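Ticket 431: order from Clotex arrived muddled
Status: open

Hi! So my parcel came and two things in it have me stumped. First up is the cream stacked piece, the one with three rounded rings and a little orange bit on the side. The order page calls it a "desk pot" and I paid for a 24-piece set, so where's the rest?
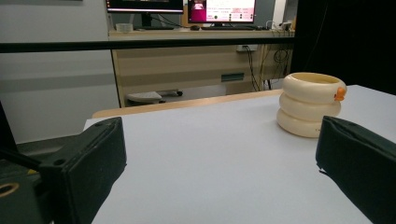

Noemi Longo

I've been through the packing paper twice (and the box, and the hall). Second thing — the wooden paddle brush. I ordered the one with a soft cushion and bristles, and mine has wooden pins with round ball tips. Pretty, but my hair is very fine! Can I swap it, or do I send the whole lot back to Giltport?
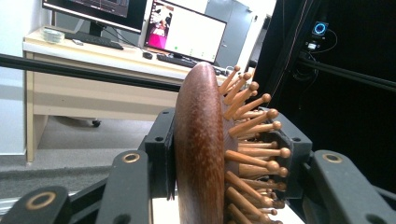
Selamawit Degefa: Hi Noemi, keep the pot, the other pieces ship separately from Sistcombe. For the brush, you have 30 days to swap it. I've emailed you a return label, and the soft one is in stock.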